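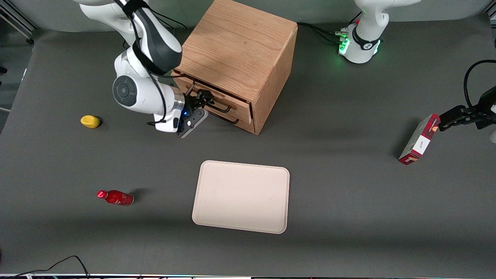

## Fitting bar handles to small drawer fronts

This procedure covers two-drawer wooden cabinets with one bar handle per drawer. It assumes flat fronts with no existing holes. If the front has been drilled before, fill the old holes and let the filler cure before marking.

### Tools

- Combination square
- Sharp pencil and awl
- Drill with a brad point bit sized to the screw
- Scrap block for backing
- Two clamps
- Hand screwdriver

### 1. Measure the hole spacing

Measure center to center between the threaded holes in the handle, not end to end. Do this on every handle in the pack. The Ramov bars used for this page are sold as a matched set, but one differed enough to bind the second screw.

### 2. Mark the front

Find the vertical centerline of the drawer front and draw it lightly. Set the square to the handle height and draw a horizontal line across it. Divide the hole spacing by two and mark that distance on each side of the centerline.

Use the same square setting for both drawers, always working from the top edge of the front. Measuring one from the top and the other from the bottom doubles any error in the fronts.

Press the awl into each mark.

### 3. Drill

Clamp the scrap block tight against the inside face. Drill from the outside in, at low speed, and keep the bit square to the face. Oak grain can pull a twist bit off its mark, so use the brad point. Wipe out the dust and check that the screws pass through without force.

### 4. Check the screw length

The screw should pass through the front and engage the handle by at least 8 mm. If it bottoms out before the head seats, add a washer or cut the screw. Derkach screws have break-off notches; file the end after snapping.

### 5. Attach

Start both screws by hand before tightening either one. Alternate between them until the handle is snug. Do not use a powered driver.

### 6. Finish

Erase the layout lines before applying oil or wax. Close the drawers and sight along both handles. Up to 1 mm of misalignment can be taken out by widening the holes from the inside with a round file.

Recheck the screws after a month of use.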